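Can It Clear the Table Yet?
Notes and pictures by Heather Paewai
Posted 3/28/21

Every spring somebody tells me the dishes are about to be taken off my hands. I have been keeping this gallery long enough to have heard it from people selling arms, people selling wheels, and one man at Prerivberg who was selling a very expensive tray. My own test has stayed the same. Put food on a table in front of the thing, leave the room, and come back to a cleared table and no broken plates. So far I have never been able to leave the room.

The pages from Plitov and Keane are still up, and you can find them from the front page. This one is about setting and clearing a light meal. It sounds like a small job. A slice of bread, a piece of fruit, a few plates, a cloth that slides if you lean on it. A six-year-old can manage it with some complaining. What I wanted to know was how much of the work is still being done by people, and my answer after an afternoon of watching is all of it, at least the part that counts.

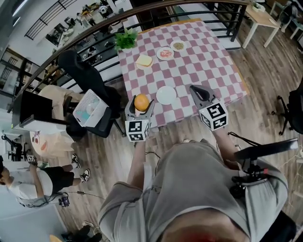

An orange in the left gripper, cheese on bread waiting on its plate. The arms doing the job are human ones. 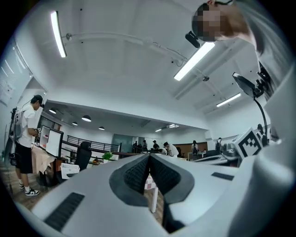
Two soft-looking words, "finger pads," for the part that has to do everything your fingertips do.

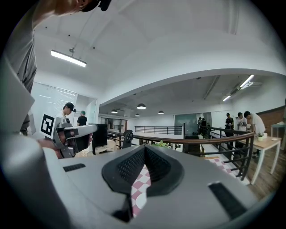
Same chore, same pink and white. The other gripper is in somebody's hand too.

I went home and timed myself, which I recommend to anyone who writes about this subject. Clearing my own table after lunch took me 155 seconds, including a stop to eat the last of the bread. Then I did it again with a pair of kitchen tongs in each hand and nothing else. That took 20 minutes and cost me a saucer. I knew exactly where everything was, I could see it all, I have a grown woman's brain, and I was still beaten by a flat plate on a soft cloth. You can't get under the rim. You push, the cloth bunches up, and the plate goes with it.

So when I hear that a machine will learn this from watching people do it, my first question is how good the people are with the tool. If a patient adult has to fight for a plate, the machine is going to learn the fight. Maybe that's fine. Maybe a slow clumsy way that works every time is worth having in a care home or a school lunchroom. I would like to see it work every time before I agree.

The second question is food. Most of the demos I get sent use wooden blocks or plastic fruit. Real fruit is better, and I give credit for it. But an orange is about the kindest thing in the kitchen. It's firm, it has a skin, and it doesn't care if you squeeze. Send me a video of a fried egg.

My tally so far, for those who keep asking: 173 demos watched since I started, live and on video, and 2 I'd call a finished chore with no help from anybody. One of those was folding a towel, and the towel was very small. The other was the dishwasher at Ludov, where the racks were loaded by hand before the machine got its turn, so some readers think I'm being generous. I go back and forth on it.

Wiping down is next, in April, if the people I've written to say yes. Sticky counters, crumbs, a jam jar with the lid off. If you run a shop or a cafeteria and have something that claims to do this, write to me and tell me how many people stand next to it while it runs.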